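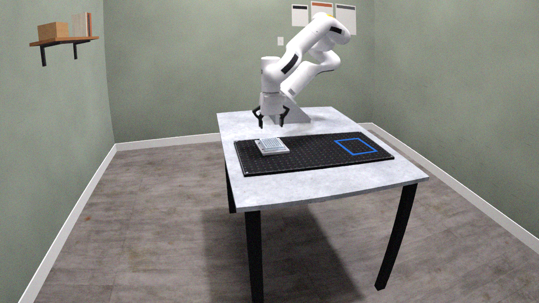 Figure 4.1 The arm over its board, with the blue square empty.

Chapter 4: When the Robot Thinks It Did Fine

I learned more from one bad plate than from 100 good ones. We had a simulated cell running at Ovent, and the job could hardly be simpler: pick up a well plate, carry it across the board, set it down inside the blue square. The log said "placed" every time, so I went to lunch (I was very pleased with myself!). Then I scrolled back through the views and found a plate sitting over the tape on one side.
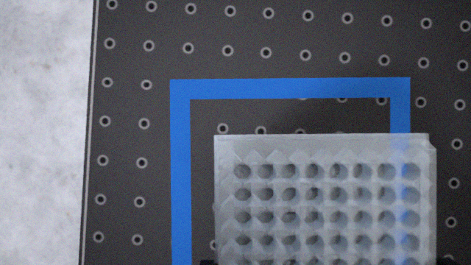
Kalto wrote back the same afternoon that the log only proves the fingers opened, and that I should be checking where the plate is before I let the next step start. Fair enough! My script never looked at the plate at all. In this chapter we'll add that check, decide how much offset we can live with, and make the arm stop when it's over the limit. Keep your own log from Chapter 3 handy, you'll need it by Section 4.2.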